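Home | Posts | Kitchen | Out and About | Say Hello

Filed under: Home stuff, Slow weekends

Last updated: February

So I have finally given up on the big shop. I know, I know, I've been threatening it for years, but the final straw was getting home from the Zotorham retail park with a boot full of things and still having nothing for tea. I'd spent the whole morning in there! I had four sorts of mustard!

Anyway, the refill shop in Flornside. It's called Fluslow, it's in the old shoe repair place next to the bus shelter, and Hedvig Strand had been on at me to go since before Christmas. I'd put it off because I thought it would be expensive and a bit smug, and I was wrong on the first count at least. Oats are cheaper than the ones I was buying. Rice is the same. Cashews are daylight robbery but cashews always are.

You take your own tubs and jars, weigh them on the little scale by the door, write the weight on the lid in wax pencil, and then off you go. My biggest jar is 906 grams empty, which I can now recite like a phone number. I got muddled on my first visit and filled it before weighing it, and the woman on the till (Anouk, lovely, huge scarf) had to tip the whole lot of lentils out into a bowl and start me again. There was a queue. I went the colour of the lentils.

What I hadn't expected was how much I'd enjoy the pottering. I go in the late afternoon, when it's quiet, with the radio on behind the counter, and I stand there for ages deciding between two kinds of barley -- when have I ever had an opinion about barley? Mudassar came with me once and was ready to leave after five minutes, then found the spice drawers and I couldn't shift him. We've got enough fennel seed to see us through to next year.

The liquids are a bit more of a faff. Washing-up liquid is fine, hand soap is fine, but the cooking oil comes out of its tap so slowly that you can have an entire conversation while it fills. And of course you have to remember to bring bottles, and the lids that go with the bottles, and I have a whole cupboard of bottles and lids which apparently have never met.

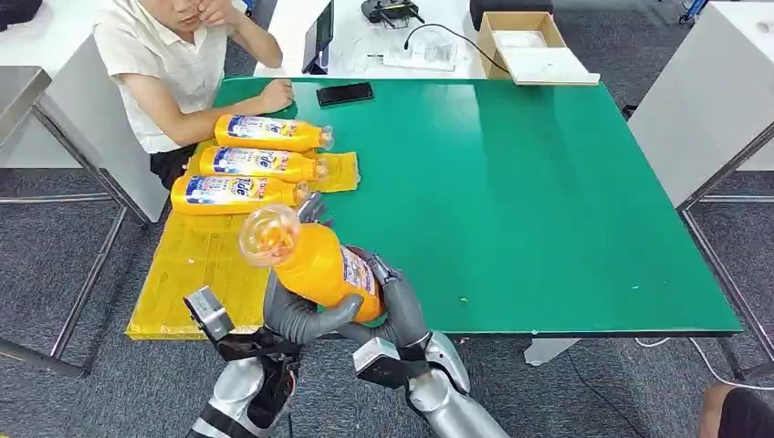
Three yellow bottles, caps all pointing the same way.

I did keep all my receipts for the first month, mostly to prove a point to my sister. It came to £152 for the dry stuff, the cleaning bits and far too much coffee, and that's without veg, which I still get from the man at Nygård with the honesty box. Ronja says that's no saving at all if I'm driving over there specially, and she has a point, so I've been trying to walk it when the weather lets me. My watch says it's 2718 steps from my front door to theirs. Coming home uphill with a rucksack of flour feels like double.

Things I still can't get there: decent tea bags, tin foil, cat food. So the supermarket isn't gone from my life completely, but I'm in and out with a basket now and I don't go near the mustard.

Next job is labelling. I made pancakes with what I thought was plain flour last week and they were very much cornflour. Lovisa ate two, bless her, and asked for toast.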